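Skornodach house books

The Skornodach house books are a set of handwritten registers listing who lived in which house in the parish of Skornodach, and who lived there before them. I look after this article and I've been using the books for years to chase my mother's side of the family, so please forgive me if I wander off into my own people now and then!

There are three volumes. Between them they cover 663 houses, which sounds like a lot for a hill parish until you find out that "house" also took in the mills, the outlying farms and a fair number of sheds that somebody once slept in through a winter. Each house has its own page, and each page has a number, a house name and then a running list of occupants with births, marriages and deaths squeezed in wherever the priest could find room. 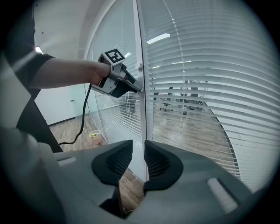

Gripper with black fingertip pads, wooden floor below.

House names and surnames

The first thing to get your head around is that people in Skornodach were known by the house, and the surname came a distant second. If a man married into a farm he took the farm's name in daily life, and quite often the priest wrote him down that way too. His brother, still living at home, went under something else. So you can have two full brothers with different names in the same register, and their children different again (I spent most of one winter believing my great-great-grandfather was two people).

The usual way around it is to search by house first. Find the page, read down the list, and only then worry about surnames. Marriage entries tend to give both names, joined by a little word that looks like "vulgo" when the ink is good and like a squashed spider when it isn't. A few families also came in from outside and kept their own spelling for a generation or so. The Olszewski family are the best known of these, and they turn up as Olschewski, Olsefsky and, on one memorable page, just as "Ol." with a smudge after it.

What the books contain

A full page will give you the head of the household, the spouse, the children in order of birth and any servants who stayed long enough to be worth writing down. Godparents are hardly ever named, so you still need the baptism registers for those. Causes of death show up in the later volumes, mostly one word each. People who left the parish get a small cross-stroke and sometimes a destination, which is a wonderful thing to find if you've been stuck on an emigrant for years – though "to America" is about as exact as it gets.

Watch out for the renumbering. The houses were numbered afresh between the first volume and the second, and the old numbers were left standing in the margins. Number 14 in one book may well be number 40 in the next, and plenty of online family trees have gone wrong at exactly that spot. Mine did.

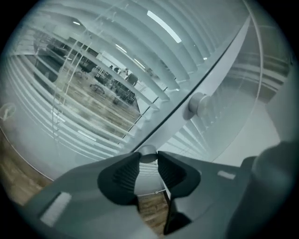
Zurkunmont, 3rd September

I've just come back from the reading room here, so let me add what I can about access while it's fresh. The originals are kept in Zurkunmont now and the first volume is only brought out on request, with notice. The other two you can see on the day. Pencils only, bags in the lockers, and bring a sweater, as the room is chilly even in late summer. Copies are made at the desk and you pay per page.

Indexes and transcripts

The index most of us use was made by Anneliese Stöcker, who worked through the second volume on paper slips and then started on the others. It holds some 3,000 names. She kept the original spelling in every case and put her own reading beside it in brackets, so you can see at a glance where she was guessing. I've checked a good many of her entries against the pages and have only ever found small slips, mostly a 1 read as a 7.
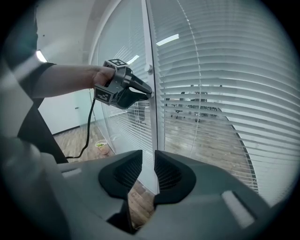
Her slips were later typed into Stakix, a free genealogy program that a lot of hobby researchers in the area were already using, and that's the version that gets passed around today. It's handy, but do be careful with it. The program has one field for a surname, so house names ended up in the notes, and a plain name search skips right over them. Search the notes as well! Somebody also seems to have merged a few people who share a first name and a birth year, and I'd treat any person with two sets of parents as a mix-up until you've seen the page yourself.

An updated file with the renumbered houses matched up was promised for December. I haven't seen it yet, and I'll put the details in this section once I have a copy.

See also

Parish registers of Skornodach
House names in family research
Olszewski (family)
Zurkunmont reading room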